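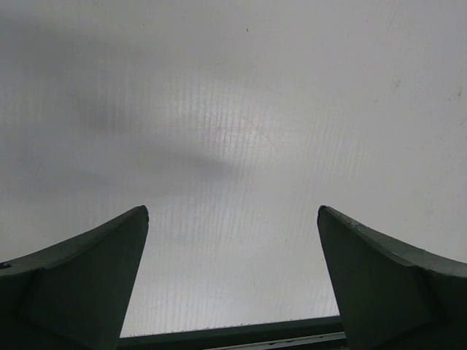

Ribbed panel, lit from behind.

THE SHEN SHEETS

The herbarium at Tarnari kept its wheat on the lower floor, in steel cabinets that had been painted green and later painted gray. Corinne Montoya signed the register on 26 September 2025, wrote "stem rust" in the column for purpose of visit, and was given a key with a paper tag.

The work order came from Cornevier, a seed company that wanted to sell an old wheat under its old name. The wheat was called Shen. It had been grown across the Brastotar valley until the failure, when the crop collapsed and the valley lost a large part of its people to hunger, fever and the road south. Every school history of the region gave the same cause. Shen had no resistance to stem rust, the whole valley was planted to Shen, and the rust took it in a single season. Cornevier's lawyers had asked whether the name was a liability. Cornevier's breeders had asked whether the plant was. Montoya had been hired to answer the second question and had been told in writing that the first was none of her concern.

She had six sheets to examine. Each held pressed stems glued to rag paper, with a label in brown ink giving the parish, the field and the collector's initials. She set the first one under the stereo microscope and began at the base of the stem.

Stem rust is easy to recognize on dry material if it is there in quantity. The pustules break through the outer skin of the stem and leave it torn, with ragged edges that stand up under side light. The summer spores are brick red and fade to a dull tan in storage. The late spores are black and do not fade. A heavily rusted stem looks as if it has been scraped with a wire brush and then rubbed with soot.

The first sheet was rusted. She found black pustules on the upper stem and on the sheath below the head, scattered, with clean tissue between them. She scored it as light. The second sheet was the same. The third had more, mostly on one side, and she scored it as moderate and wrote beside the score that she would not argue with someone who called it light.

She then looked at the heads. This took longer, since the glue had been applied generously and she did not want to lift anything she could not put back. The grain was in place on most of them. She could see it between the glumes, and it was plump.

She turned the lamp off and sat for a while with the room light on.

A severe attack of stem rust cuts the supply of water and sugar to the head while the grain is filling. The grain shrivels. In a bad case it blows out of the back of the thresher with the chaff. Plump grain on a rusted stem meant that the rust had come late, after filling, when it could do little except frighten the owner of the field. All of the sheets had been collected in the year of the failure. She checked the labels again to be certain of this, and then checked the accession book, which agreed with the labels.

Priya Baptiste ran the records room on the floor above. She was a short, unhurried woman who wore a cardigan in all seasons because the records room was held at a temperature chosen for paper. Montoya asked her whether the collector had left notes.

"He left one notebook," Baptiste said. "It's mostly weather."

"Weather would be useful."

"It's also mostly illegible."

The notebook was brought up in a box. The collector had been a parish doctor who botanized when he was not called out, and his handwriting got worse as the year went on. Montoya photographed each page on the copy stand and read from the screen, where she could raise the contrast. Spring had been cool. Early summer was dry. The first rust was noted in a hollow near the river, then on the lower terraces, then generally. Against that last entry he had written the growth stage of the wheat, in his own abbreviations, and it took her the rest of the afternoon to match them to anything. She eventually settled them by comparison with his entries for barley, which he described more fully. He had meant hard dough. At hard dough the kernel resists a thumbnail and the yield is already made. 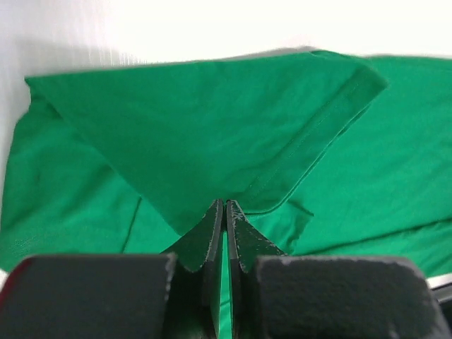

She wrote this down with the page reference and went back to the beginning to see whether she had misread the abbreviation elsewhere. She had not. He used it consistently, including for a year in which there had been no rust at all.

Her hotel room had a desk too narrow for a laptop and a sheet of paper side by side. She wrote the interim memo on the bed. The language of such memos is fixed by custom and she kept to it. The material examined was consistent with late infection of low to moderate severity. Yield loss attributable to stem rust in the sampled fields was unlikely to have been large. The sample was small and was not random. A collector tends to pick stems that stand up straight and fit the paper, and he may have passed over the worst fields entirely. The findings should not be extended to the valley as a whole without other evidence.

She read the last sentence over and saw that she was going to look for the other evidence, that nobody would pay for it, and that she would need to change her train.

Baptiste had the mill books out before she asked.

"You put the cabinet key back in the wrong place," Baptiste said. "On the hook for the mill room. I assumed it was a hint."

"It was a mistake."

"Well, they're out now."

There were two mills whose books had survived, one at the top of the valley and one at the bottom. The books gave grain received, by owner and by weight, in a unit that had since been abolished. Montoya left the unit alone. She needed only the ratio from one year to the next, and for that any unit will do. At the upper mill the receipts in the year of the failure were lower than the year before by a margin that a dry early summer would explain. At the lower mill they were slightly higher.

She looked at the lower mill again. The receipts rose until the end of harvest and stopped. Then in November, on pages ruled differently from the rest, the same grain was entered as going out. It went in large lots to a buyer identified by a stamp. The miller had not written down a price. In the margin, in a clerk's hand, each lot was described as diseased stock removed by order.

"Removed where?" Montoya said.

"Down the river. There's a customs post. The customs books aren't here."

"Do they exist?"

"Some of them."

A rusted wheat crop is safe to eat. The fungus lives on the stem and leaf, and it has no toxin that passes to the grain. Ergot is another matter, and so are some of the molds, but the doctor had known ergot when he saw it and had recorded it on rye in other years. For this year he had recorded none. If the lots going down the river were Shen, and if they had been condemned for rust, then they had been condemned for a disease of the straw.

Montoya did not say this aloud. She was careful about sequences of ifs, having once lost a post over one. She asked for the order itself, and Baptiste said that it had been looked for by better-funded people and had not been found. What did exist was a set of interviews, taken down late in the lives of those who had been children in the valley. A schoolteacher had gone from house to house with a list of questions and had written out the replies in full. He had been interested in songs and burial customs. The wheat came up only when the old people raised it themselves, or when he had run out of songs.

She read these in the records room with her coat on. The teacher had kept his questions short. One reply, from a woman of the lower terraces, had been marked in the margin by some earlier reader with three pencil strokes.

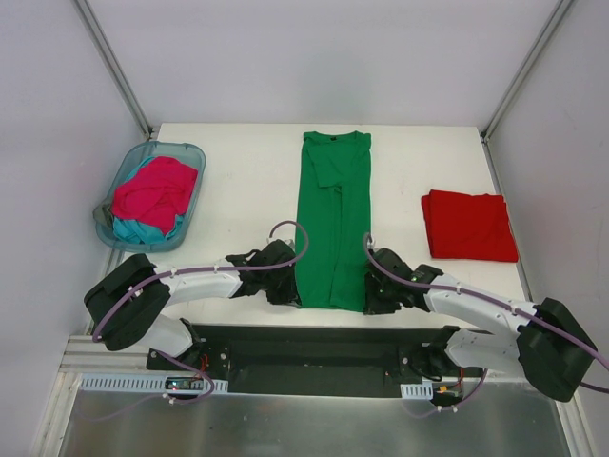
What did your family eat in the winter after the wheat was taken?

We ate the seed barley first, and then turnips from my uncle's field, and after those were gone we boiled nettle root and the bran from the floor of the mill.

The teacher's word was "taken." Montoya compared it with the questions he had put at the other houses. At most of them he had asked about the winter after the wheat failed. At this house, and at the next one up the terrace, he had changed the verb, presumably because the people in the room had corrected him before he wrote anything down. No correction was recorded. He had gone back to "failed" by the time he reached the upper parishes, where the mill books showed that the grain had stayed.

She made a table. It had a row for each parish and a column for each source: the stem score, the doctor's date for general rust, the mill receipts, the mill removals, the teacher's verb. Most of the cells were blank. Baptiste read it standing behind her chair.

"You'll want the customs books," Baptiste said.

"Cornevier won't want them."

"I didn't ask about Cornevier."

The final report ran to the length specified. It stated that Shen was susceptible to stem rust, which had never been in dispute, and that any modern release should carry resistance genes from another source. It gave the scores for each sheet. It noted that plump grain was present on all the specimens and that this was not typical of material from an epidemic severe enough to destroy a crop. The mill books were cited in an appendix. The appendix was Montoya's own addition, and she numbered its pages separately so that it could be removed without disturbing the rest.

It was removed. The company thanked her and asked for her bank details.

She had kept the table. On the form for readers' requests at Tarnari there is a line for the institution represented, and when she came back in the spring she left it empty. Baptiste filled in the date herself, tore off the lower copy, and went to telephone the customs archive, which kept short hours and did not answer until the second try.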